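I'd been emailing back and forth with the two people behind Porix for a while before we finally sat down over coffee and a half-built gripper. Porix is their hand-held gripper kit – you squeeze, the fingers close, and whatever you pick up becomes a demonstration for a robot arm to learn from later.

"We started with the hinge," the older of the two told me. "Everything before that was cardboard, and it wobbled like mad."

The kit costs $600, comes in a flat box and takes an evening to put together (mine took two, but I'm slow with small screws). The pads are the bit they argue about most. "Foam wears out, and I'm fine with that," she said. "I'd sooner someone swap a pad than scratch their gear." Her partner wants rubber and says so every chance he gets!

They've sold over 1000 so far, mostly to small labs and the odd high school. Zurko handles the parts and Pala does the software, which I found a bit clunky on my old laptop. I asked what people should try first. "Ordinary desk stuff," he said. "Keyboards are great, they're long and awkward and you have to think about where to grab."
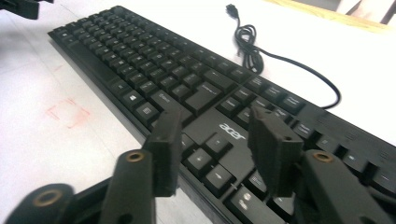
Keyboard work, with the pads either side of the keys:

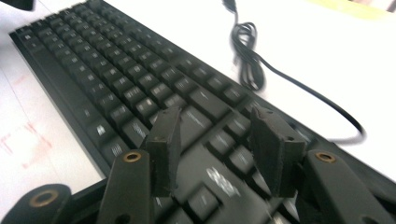
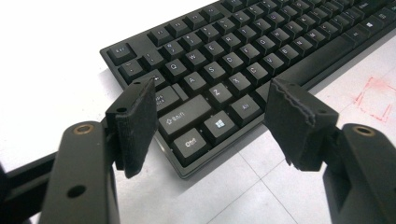

**Can you buy spare pads without getting a whole new kit?**

They're sold separately in packs for $25, and you can fit them at home with the screwdriver that comes in the box.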